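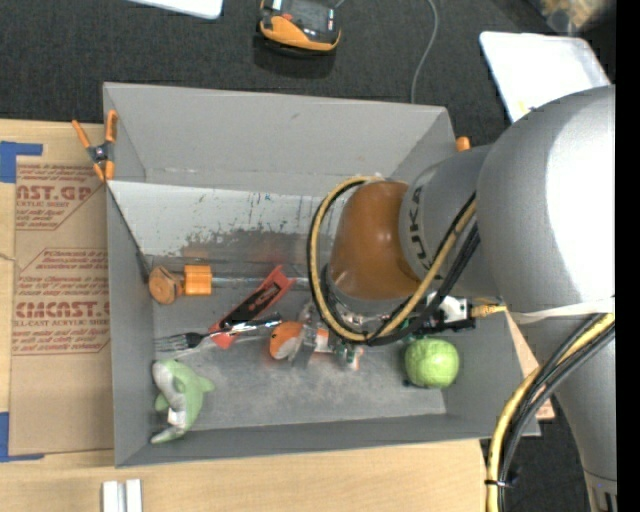 Can a machine sort a junk bin yet, or is this still trade-show talk? I run the back room at a repair and resale shop, and every evening somebody stands over the returns bin picking it out by hand. A rep from Jumov says an arm could do the whole job by December. My doubt is the mix. Put a fork on top of something flat and red, with a plush sea creature in the corner and a textured ball by the wall, and I don't see one set of fingers coping with all of it. The quote starts at 500 a month before anybody has bolted anything down. Has anyone lived with one of these?
Ásdís Mikkelsen

Mogens Juhl
We had one on trial at Bjarnason for 5 weeks. Boxes, fine. Bottles, fine. Mixed stuff, no. I kept a tally one afternoon and it got 34 items out in the time our newest hire did the rest of the bin and went on break. Flat things are the worst. Anything lying across something else either comes up with it or gets shoved into the side wall, and then a person has to lean in and fix it.

Soft toys were better than I expected, I'll give them that. Cutlery was hopeless. Ask the rep to run YOUR bin, tipped in however it falls, with no tidying between tries. Ours wanted to lay the things out first. If I have to lay them out I've already done the job.

Also check who pays when it drops something breakable. Our contract was vague about that and we argued over it for ages.

Tukatska
it depends what you mean by sort. my cousin's place has one and it works, but they only do one size of carton

Keltard
Wait a couple of years. Get two shallow bins in the meantime, one for hard stuff and one for soft, and make people use them at the counter. We did that and got 37 minutes a night back. You'd need to do it for the robot anyway.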